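Jobs & Notices > Local > Part-time

Print this page | E-mail to a friend

Packing and tidying helper wanted at Ramalho

Posted 1/22/18

We are looking for a friendly, steady person to join us in the workroom at Ramalho, where we sort, pack and put away household goods for families who are setting up a new home. It's a nice place to work (I would say that, I've been here since the Nernico days!) and there is always a kettle on. You would be joining Mali Prothero and me, and we both like a bit of chat while we get on with things.

Most of the day is spent at the benches, folding and wrapping and boxing up, and then the last half hour goes to putting the room back the way we found it. We sent out 1453 boxes last year, more than 450 of them in November alone, so you can see why we'd love another pair of hands.

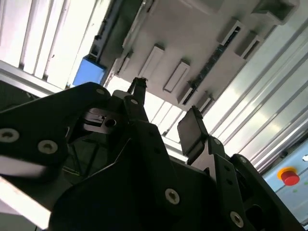
Looking up, in the workroom at Ramalho.

You don't need any experience, only a bit of patience and a liking for things being in their right place. You should be happy on your feet for a good part of the morning and able to lift a full box with someone on the other end. We can offer 2 mornings a week to begin with, paid, with more hours in the fall if you want them. Students, retired people and parents with school-day hours are all very welcome.

To apply, write a few lines about yourself and leave them at the Billik front desk, marked for Glenys Craddock, or call extension 466 and ask for me. Do come and see the room first if you'd like to, we'd be glad to show you around.

Print | E-mail

Comments

Iolo Gronow: Is there parking, or is it still the lot behind Riluler?

Glenys Craddock: Still the Riluler lot, Iolo, and it's free before noon.

Ieuan C.: Did this job for a year and loved it. Wear comfortable shoes!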